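Friday, December 22, 2023

Last club night before Christmas, and I still can't decide whether we're learning robotics or just learning patience.

For anyone new to this blog, I joined the evening robotics club in April, mostly because Ottmar Lenz wouldn't stop going on about it. The project this term is called Pullinora. The idea is that an arm clears a table after a meal. Ottmar says it will stack plates by spring. I say it will still be thinking about the first one.

My trouble is with the sums. We have 1,276 recorded attempts sitting on the club laptop, all of them driven by hand by one of us, and the write-up on our noticeboard calls this "training". Fine. But most of those were done by the same three people, at the same table, on the same green cloth. I asked what happens on somebody's kitchen worktop and got a long answer about lighting.

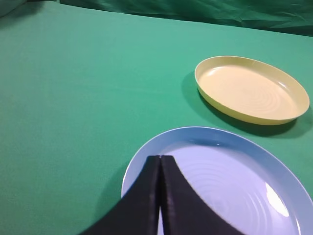

Why start with plates, when blocks are so much easier to pick up? Because a plate has to be taken by its rim, and the club wanted a job where a sloppy grip gets found out.

I'll give them that one. Blocks flatter everybody. I spent five weeks on blocks and came away thinking I was good at this.

What I don't accept is the league table. Jirkier, the other team, claim eight clean lifts in a row, and I'd like to know who was watching and what "clean" meant that evening. We don't write down the goes that get stopped early, and I doubt they do either – so the figure is worth about as much as my word on how many mince pies I've had.

Ottmar has promised a proper log sheet after the break. I've offered to rule the columns myself.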